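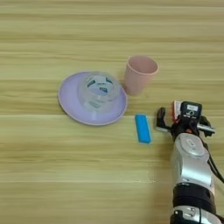

Small Arms
A shared workshop in Jostamport has spent a year getting a robot to put things on plates

Jun 4, 2020

The Litstead workshop takes up the ground floor of a former shoe warehouse in Jostamport. It has 104 members, a laser cutter with a long waiting list, two sewing machines and a kiln. The robot bench is at the back, next to the sink.

The arm came secondhand from a packaging plant that was closing a line. Members pooled the money last August and brought it home in a rented van. The controller worked. The gripper that came with it had been made for cartons and couldn't close on anything narrower than a brick, so replacing it was the first job.

That took most of the fall. The first two sets of fingers were printed at the workshop and both broke at the root, where the layers ran the wrong way. The group bought a used two-finger gripper instead and made an adapter plate for it. Lining up the bolt pattern took three tries.

Wiring was the next problem. An arm that turns at every joint will pull on any cable that isn't given enough slack, and too much slack catches on the table. The early runs ended with a connector yanked out often enough that members kept a spare on a hook by the bench. The cables now run down the outside of the arm in a wide curve, and the connectors have stayed put since winter.

The software is called Pumholm, after the street where two of the group used to share an apartment. It started as a few scripts for moving the arm from one saved position to another. It now takes in camera pictures, picks a target and plans a reach. Members work on it mostly at home and bring changes in on build nights.

The test objects are ordinary. A pastel plate, a paper cup, a roll of packing tape and a small blue block have all had turns on the table, and each asks for something different. A cup will fold if the fingers close too hard. Clear tape throws back glare, and the software has a habit of finding its edge in the wrong place. A shallow plate gives the fingers very little to hold, so for now it serves mainly as a place to set other things down.

A session is usually 30 attempts with the objects moved between each one. On the block, the arm's best session so far is 29. On the tape roll, it is 15, and the group has spent more time on that number than on any other. Changing the lamp over the bench helped a little. Slowing the last part of the reach helped more.

Costs have stayed low. The table is an ordinary one with a wood-grain top, bolted to the floor through steel brackets after the arm walked it several inches across the room during a fast move. The emergency stop is mounted on the side nearest the door, and whoever is running the arm keeps a hand near it. Newcomers run it at quarter speed until they have done a full session with someone else present.

The group has talked about a second arm. A small machine shop across town, Harahap, has offered a bench-size unit that needs a new motor in the wrist. The bench would have to be extended over the spot where the scrap bin stands, and the kiln users have already asked for that space. A decision is due at the next members' meeting. In the meantime, the list taped up by the sink has two open items: a softer pad for the fingers, and a longer cable for the camera.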